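December, Saturday
Kojo Frimpong

Came in to an empty car park and a full to-do list. The plan was to settle the left-hand gripper question before Natsumi gets back, so that we can stop having it over lunch. Three-finger Vaněk hand on the left arm, the old two-jaw Herkar as the thing to beat. Same controller settings for both, which Natsumi will say is unfair to one of them. She hasn't said which.

First hour went on the mount. The green print is the fourth version and the first that goes on without filing. Cable still sticks out in a loop on the left because the connector faces the wrong way and I refuse to print a fifth. It clears the arm in every pose I tried. If it snags on Monday's script, it was somebody else's idea.

Firmware on the hand is build 1821. The Flundatton controller reported a finger fault at start-up, then withdrew it when I power cycled, like a man remembering he has left his glasses on his head. Logged as fault 424. The manual lists it as "reserved".

Went for the drinks can before the cup. Cans are honest objects -- squeeze too hard and you have the evidence in your hand. Approach is low, one finger kept upright beside the can and another swung out on the far side, then close. I stopped it before the close to check clearances. 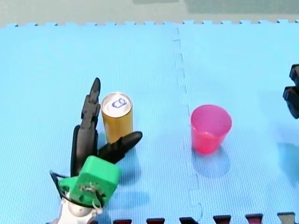 NOTES -- LEFT HAND, CAN AND CUP

Clearance is tighter on the upright finger than the model claims. The model thinks the fingertip is a cylinder. The fingertip is a narrow point, as anyone who has caught a sleeve on it can confirm. Added 6 mm to the pre-grasp offset and will measure it properly when I can find the calipers.

Closing force: default setting dents. Half of default holds, lifts, and puts down without a mark, but the can turns a little in the grip on the way up. The Herkar jaws don't let it turn. They also knocked it over twice on the approach, so no smugness from the jaw faction please.

Cup is easier from above by the rim than round the side. Round the side the taper works against you and the cup creeps downwards. Didn't try a handover to the right arm. Kept that one parked out at the edge, powered, doing nothing, on full pay.

Mat: the seam bothers the depth estimate less than I feared. Keep objects off it anyway until Rustance send the new camera bracket, promised "shortly".

To do: fingertip shape in the model. Ask Natsumi Takeda whether she changed the wrist speed limit, and when. Rerun the can at half force with the rubber pads on, if the pads are still in the drawer where I left them.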